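4. Living with the Line: Tape as a Temporary Surface Marking

4.1 Why tape

Anyone who has tried to draw a straight line on a wall they do not own will understand the appeal of painter's tape. It asks for no drill, no permission and very little skill, and it is sold on the promise that it can be taken back. The households and workshops we followed had all reached for it sooner or later, mostly to plan something else: a row of shelves, a painted border, the place where a mirror would hang once a mirror had been bought. In a large share of cases the something else never arrived, and the plan became the decoration.

Earlier writing on temporary markings treats them as a step between a decision and its execution. Bajpai's account of fit-out work is typical, with tape appearing in the first chapter, doing its job, and leaving the building before the second. Our own sites were less orderly. In Room 401 of the Grernavent building, a shared workroom that supplied much of the material for this section, the occupants had been meaning to finish with the wall for so long that new arrivals took the grid for a feature of the architecture. One asked us whether the other floors had it too.

4.2 The grid as a working object

We distinguish between the drawn grid and the kept grid. A drawn grid is one that somebody is still measuring from. A kept grid is one that people have stopped measuring from but would be annoyed to lose. The shift between the two is seldom announced. Brijesh Shakya, who laid out the first version of the wall in Room 401, could tell us the intended spacing of the strips without looking up, and could not tell us what the spacing had been for. He thought it had something to do with posters.

What the kept grid does offer is a vocabulary. People in the room spoke of panels as if they were addresses. A smudge was "in the middle one." A coat hook, much discussed and never fitted, was to go "one over from the cabinet." None of this requires accurate squares, which is fortunate. A level was produced during one of our visits and then quietly put back in its drawer.

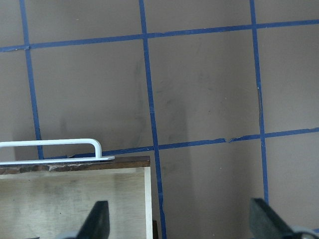 4.3 Wear, and what is done about it

Tape does not age evenly, and the pattern of its aging is a fair guide to how a room is used. We had expected to find most of the trouble at the crossings, where one strip sits on top of another and offers a raised edge to every passing sleeve. Kenji Van Dusen, our second coder, went so far as to build a separate column for crossings in the record sheet, and it remained the emptiest column of the study. In Figure 3 the crossings still read as clear crosses, while the serious loss is partway along the lower horizontal strip, between the middle and right verticals, where the blue breaks off into a torn and jagged stretch. The strip above it runs on across the gray wall with nothing worse than a small overlap near its left end. We coded the first as damage and the second as a join, and we spent more of an afternoon than we care to report agreeing that these were different things.

Figure 3. Painter's tape grid on a gray wall, with a torn section in the lower horizontal strip.

The difference matters for the question of repair. A join is a decision made with a roll in the hand. A tear is a decision waiting for someone to make it, and it can wait a long time. Across the sites we recorded three responses to torn tape: patching over the gap, pulling the whole strip and laying a fresh one, and walking past. The last was so popular that we had to divide it in two, separating people who had not noticed the gap from people who had noticed it and felt it was now somebody else's turn. Interviews were of limited help here. Almost everyone placed themselves in the first group, including one man who had described the tear to us in detail a few minutes earlier.

Patching has a poor reputation among the more particular participants, on the grounds that a patch never lies quite flat and never quite matches. Replacement has a poor reputation among everybody else. It means moving whatever stands against the wall, and in rooms like these the furniture had usually arrived after the tape and settled in front of it. A strip that ends behind a cabinet is, for practical purposes, permanent.

4.4 Marks that are not tape

The grid also changed how people saw the wall it was stuck to. Smudges and streaks that would have passed without comment on an open surface were noticed once they had a border around them, in much the way that a stain becomes an exhibit when it is framed. Participants at the Pusau site complained of a "dirty square" and cleaned it, then found that they had made the neighboring squares dirty by comparison. They stopped after the second, a decision we consider sound.

At Kurnell the reverse applied. The wall there was marked from end to end, and the tape was valued for making the marks look organized. A scuff that fell neatly inside a panel was tolerated. One that crossed a line was thought untidy and was the subject of two separate notes on the door.

We do not claim that a few strips of tape can make a room cleaner. They do seem to decide which part of the dirt gets talked about, and in a shared room the talking is a good deal of the housework. Removal, and the argument over who keeps the end of the roll, is taken up in Section 5.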